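Notebook, Grønli finishing shop, cell 2
2026-02-08

Pick trials for thin stock, simulated cell first, then what it does to the roster.

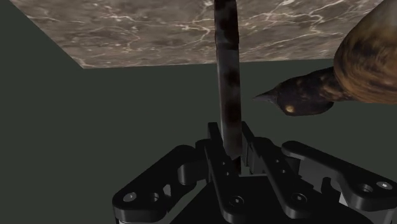 Kipchumba Kaijage replied to the draft of this entry that the grip was the easy part and that he would sooner read who sets out the trays at shift change, as that job is on no one's sheet at the moment. He is right that it isn't. I have moved the staffing notes up and left the grip notes for the end.

Staffing, as it stands
The sorting bench had two people per shift. Under the Wadov plan it has one, and the second moves to inspection. The plan counts picks and placements only. It leaves out tray layout, clearing mis-picks, wiping down the fingers and restarting after a stop. I timed those on the old bench cell in August: 12 minutes per stop if the person was already nearby, longer if they had to come over from inspection and take their gloves off to use the panel.

Emiko Hirano kept the stop log for that run. 1,982 picks, 143 stops. Most of the stops were cleared by whoever was closest, and that was nearly always the same two people. Neither had it in their job description. Both were behind on their own work by the end of the shift and the shift report put this down to slow inspection.

Changes I am asking for before cell 2 goes live:
Tray layout to be a named task on the roster, with time against it.
Stops to be logged against the cell, not against the person who clears them.
The restart panel to be moved to the inspection side. Granus have quoted for the longer cable.
No change to bench numbers until we have a full month of logs.

Gwenaël Perrin asked whether the inspection move comes with a pay grade. I don't know. Passed on to Eugénie Rey, no answer yet. People on the bench have asked me the same thing twice and I would like to be able to tell them something.

Grip notes
Simulated work only today. Narrow piece held upright between the fingertips, slight lean to the left at the top. The model has other objects near the pick, one with a thin beak that points at the piece, with a gap between them. Clearance to neighbours needs its own check in the planner; at present it only checks the fingers and links and ignores whatever is being carried. A long piece sweeps a lot more space than the gripper does.

Lean matters for placing. The rack slots are cut for vertical entry and the bench staff correct the angle by feel, without thinking about it. Arnout De Bruijn showed me how he does it: he lets the bottom edge touch the slot, then straightens. We have no equivalent motion in the Caltach sequence. Added a line for it — touch, pause, rotate, lower. Untested.

Set the next batch to 200 picks with the carried piece included in the clearance check. Closing force left alone for now so there is only one change to look at.

To do
Ask Arnout for an hour at the rack, booked properly against the project code.
Send the roster request to Eugénie with Emiko's log attached.
Fix the units in the stop log header.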